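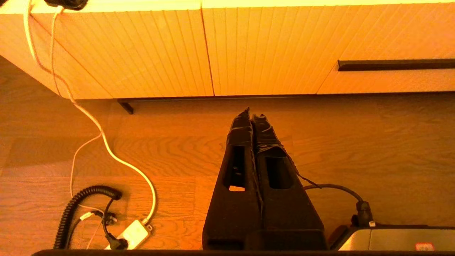

Wrist camera, Kaltent fingers nearly closed, low white cabinet ahead.

Week 5 handout: picking a gripper for floor work
Posted Monday by the lab instructor

Okay, so last week I promised we'd stop talking about grippers in the abstract and try a couple. You'll be comparing two sets of fingers on the same arm: the long Kaltent pair and the short Bresia pair. Same controller, same camera, same floor.

Start with what the wrist camera gives you. With the Kaltent fingers on, look how much of the middle of your view is just finger! They're big, they're black, and they sit right where you want to see the thing you're reaching for. The cutouts help a little (there's a bright bit of floor showing through the left one) but I wouldn't plan a grasp through them. The Bresia fingers are 40 mm shorter, so you see more and reach less. I go back and forth on which I'd rather have.

Now the lighting. Everything under that lamp goes orange, floor and cabinet both, and if your code finds cables by color you're going to have a bad afternoon. A white cable isn't white anymore. Try the Saithong color correction first, then try without it, and write down both.

Targets for today:
- the white cable, anywhere along the loose S between the cabinet and the power strip
- the coiled black cable (hard! the coils catch on the fingertips)
- a reach toward the gap under the cabinet, stopping short of the front

Leave the plugs in the strip alone, please. And keep an eye on the gripper's own cable, off to the right of the fingers. Rolling the wrist past 116 degrees pulls it tight.

Log every try, even the silly ones. Bring your sheets to section and we'll argue about it there.

Last updated: January

Related handouts
Furkar arm: homing and soft limits
Wrist camera calibration, part 2
Fingertip coverings and friction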